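Moving the seed swap indoors

We held the Olgate seed swap in December this time, which a few people told me was a daft month for it. I had my reasons. By then most of us have dried and cleaned whatever we saved over the autumn, and the catalogues haven't started landing on the mat yet. If you wait until February, everyone has already ordered and they only turn up to give things away. Last year's swap was in late February and I went home with more runner beans than I started with.

I've been meaning to write up how it went, partly for myself and partly for Aicha Lahlou, who is thinking of doing one over in Tuvdale and has asked me the same four or five questions by text.

The first question was about space. We used to do it in the open, on the wide bit of pavement by the allotment gates, and that was fine until the year the wind took a tray of lettuce seed and spread it down Salem Road. Lettuce seed weighs nothing. So this time we were inside, in the back room of the old reading rooms, which costs very little for an afternoon and has a radiator at one end. Keep the seed away from the radiator. I put the tea there.

The second question was about how to sort things. I have tried it three ways now. Alphabetical sounds sensible but puts beetroot next to borage and means that somebody who only wants flowers has to go through the lot. By sowing month is lovely in theory and falls apart as soon as two people disagree about broad beans, which they will. What worked was sorting by how people shop: things you eat the leaves of, things you eat the rest of, flowers, and a last group for anything odd. Eugeniusz Sadowski thought herbs should be their own group and he may be right. We had a lot of dill.

Packets. I asked everyone to bring their seed already divided into small envelopes, and about half of them did. The rest came with jam jars and one carrier bag. I had bought 300 of the little brown coin envelopes beforehand and we used more than I expected, so buy plenty, they keep. A teaspoon is too big for most seed. A mustard spoon is about right, and for poppies and foxgloves you can use the tip of a folded card and tap it.

Write on the envelope before you fill it. I say this every year and every year I forget and end up trying to write over a lump of peas.

What to write on it: the name, the year it was saved, and where it was grown, even if that's only the name of your street. I would also like people to put down whether anything related was flowering nearby. Squash is the problem. Igor Sokol brought some very handsome flat seeds from what he called a blue pumpkin, and when I asked what else he'd had in the bed he said courgettes, two sorts, and a gourd his daughter wanted. Those seeds could grow into anything. We put them out anyway with "mixed parentage" on the envelope and they were all gone by three o'clock, so there is clearly a market for it.

I don't mind a surprise squash if I've got the room. I do mind a bitter one. If you grow a courgette or squash from saved seed and it tastes bitter, spit it out and put the whole plant on the compost, because the bitter ones can make you properly ill. I said this to each person who took an envelope and I expect it got boring for the people standing next to me.

Beans and peas are the ones I'd tell a beginner to save. They mostly keep to themselves, the seed is big enough to handle, and you can see when it's ready. Leave the pods on until they rattle. If the weather turns, pull the whole plant and hang it in a shed upside down. Tomatoes are nearly as easy but you have to let the pulp sit in a jar for a few days until it smells, then rinse it through a sieve. Younes Amrani dries his on coffee filters. I used kitchen paper for years and the seeds stick to it, though you can tear round them and plant paper and all.

Carrots and parsnips I have given up on. Carrots cross with the wild sort that grows all along the railway here. Parsnip seed barely lasts a year and I never get round to sowing it early enough. Leeks I still do, mainly for the flower heads, which the bees go mad for and which look good in the hall until Easter.

The third question was about money, and we don't take any. There was a pot by the tea for the room and it covered the room. I've been to swaps where you get a token for each packet you bring and can only take out what you put in. I can see why people do it, but it puts off anyone who is just starting and has nothing to bring. Those are the people I'd most like to see. We had several this time, including a couple who have just taken on plot 17, which has been under brambles as long as I've had mine. I gave them a lot of field beans and some phacelia and told them not to try to clear it all in one go.

The only rule was to take one envelope of a thing until the last hour, and after that take what you like. It was mostly kept to.

Selma Stan brought the thing I was most pleased with, a climbing bean she calls Tevomano. She had it from a neighbour and the neighbour had it from an aunt, and past that the trail goes cold. I can't find the name anywhere and the spelling may well have drifted. It's a purple-podded bean that goes green in the pan, with a brown seed streaked in cream. She says it crops later than most and stands a bit of cold in September. There were nine seeds in each envelope, and I took one envelope, as per the rule. My plan is to grow six and hold three back in case the slugs have a good year. If they come true I'll bring a proper quantity next time.

Other things I came home with: a tall yellow snapdragon, some winter purslane, a cabbage I don't need, and calendula. I always come home with calendula. It seeds itself all over my plot already.

Then there's storage, which was Aicha's last question and the one I have changed my mind about. I used to keep everything in a biscuit tin in the kitchen, on top of the cupboard, which is the warmest and steamiest place in the house. I did that for years and then wondered why my onions never came up. Cool and dry is what you want, and dry matters more. Now I keep the envelopes in jars with lids, a spoonful of dry rice in the bottom of each, and the jars go in the unheated back bedroom. Some people use the fridge. Mine is too full, and things in it get wet.

For the swap itself you don't need jars. Open boxes or bins that people can flick through are much better, with the envelopes standing on end. Shoe boxes are good if you can get enough that match. Anything with a handle hole saves a bit of trouble when you are carrying it in from the car -- I had one hand for the boxes and one for the tea urn, and it showed. Label the front, low down and in thick pen, and don't put labels on lids, which end up under the table.

Things I'll change next year. A second table for the dividing and labelling, so it doesn't hold up people who only want to look. More pens. A sheet for people to write down what they took, if they want to, so that we can find out in the autumn what came up. I might also ask people to bring back a few seeds of whatever did well, but I'd want to ask in a way that doesn't sound like a library fine.

If you took some of Igor's squash, please let me know what you get. I've put mine down for the far end by the water butt, where it can spread out a bit, and I'll report back.

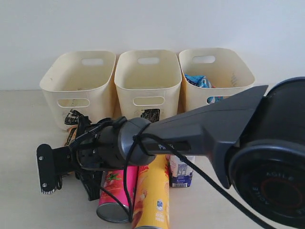 Cream plastic bins with handle slots, side by side.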